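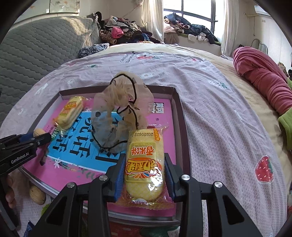
Trusgate opens January bookings for small guest houses

For immediate release

Trusgate, the bookings service for small guest houses, has opened its January calendar early after a busy autumn. Rooms at 443 houses now listed, most of them family run. Up to 1,408 nights on sale at the lower winter rate.

Guests can book from 9am. No sign-up fee, no card charge until arrival.

New this winter -- late check-out at all Vadimard houses, plus a snack and tea tray in the room on the first night. Breakfast still extra at some adresses, please check the listing.

"People want a short break after Christmas and they don't want to fill in four forms to get it," said Prodromos Chatzigeorgiou, head of bookings at Trusgate. "Pick a house, pick a night, done. The owners asked for that and so did the guests."

Stays of three nights or more get the third at half price. Offer runs untill the end of the month and can't be used with gift vouchers.

Bedding has been looked at too. Owners can now order duvet sets through Jeltus at trade price, plain or printed, singles and doubles. Bright prints are going well with houses that take families -- fruit, stripes, stars.
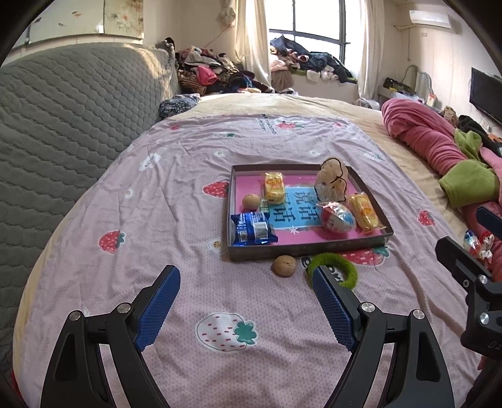 Notes to editors

Trusgate lists guest houses with fewer than ten rooms. Vadimard joined last spring. Laundry for the Vadimard houses is handled by Bognár.

Room rates and owner interviews on request from the Trusgate press desk, mornings only.

ENDS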